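The Trovden Pocket Rhyming Dictionary, 455 pages, fits no pocket I own. I have tried a parka. I bought it in June, when I was stuck on a sonnet for my brother-in-law's retirement and the only thing I could find to go with "pension" was "tension," which the family felt was a bit close to home.

It's arranged by vowel sound, then by number of syllables, then by a third principle I have yet to crack. Once you get used to it you can find a word in the time it takes to forget your meter. Long A runs on for pages and is a pleasure. Short U is thin, as it is in life.
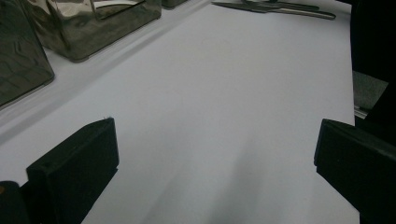

The near rhymes get their own section at the back, and I've started going there first. The editor, Tadeusz Bielecka, has a generous ear. He'll give you "harbor" with "barber" and then, lower down the same column, "harbor" with "order," as if he hoped you were getting tired. I was. I used it.

My old Mendden did none of this. It had perfect rhymes only, small print, and a foreword scolding anyone who wrote free verse. I kept it 14 years and finished perhaps two decent villanelles, both about rain.
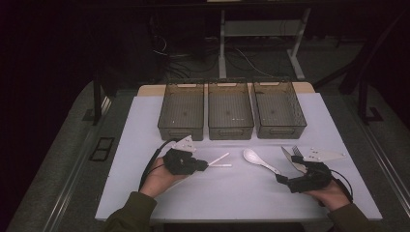 Then there's the chapter on forms, which could have stayed home. The page on the sestina explains the order of the end words with a spiral diagram that made me want to lie down. The ghazal gets half a page and a typo. Page 141 has a blank grid for writing your own pantoum, with lines so short that mine came out as a grocery list - eggs, repeated, meaningfully.

The binding is sewn and opens flat, even in the middle. The ribbon is already fraying. The index is good.

If you write songs or light verse, or get asked to say something at weddings, buy it. If you already have the Wadon, keep the Wadon and spend the money on stamps. Four stars. The sonnet ran to 15 lines and he says he liked it.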